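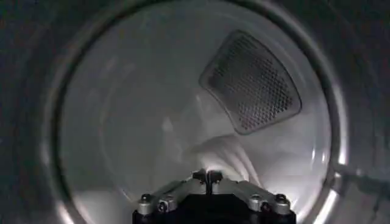 Viktória Simon
Posted in February, 10:13 a.m.

My late registration for the Clunmont council election was refused, although I moved into the Erkus ward before the deadline. The letter cites rule 332 and states that my proof of address was not accepted. May I still vote in my former ward, Polen, or must I wait for the next election?

Ottó Erdős

A refusal under that rule may be appealed in writing to the ward registrar within 10 days of the date on the letter. Please enclose 2 proofs of address, such as a signed lease and a utility bill, and a copy of the refusal. The registrar will reply by mail – a telephone decision is not valid.

You should not vote in Polen while the appeal is open. The former ward remains available only to residents who moved after the deadline, and your own account places the move before it.

Makokha

I had the same letter last time and they took my bank statement in the end. Go in person if you can.

Ottó Erdős

Bank statements are accepted provided that they show the new address in full. The appeal itself must still be made in writing, and the form is available at the front desk of the Clunmont town hall, room 13.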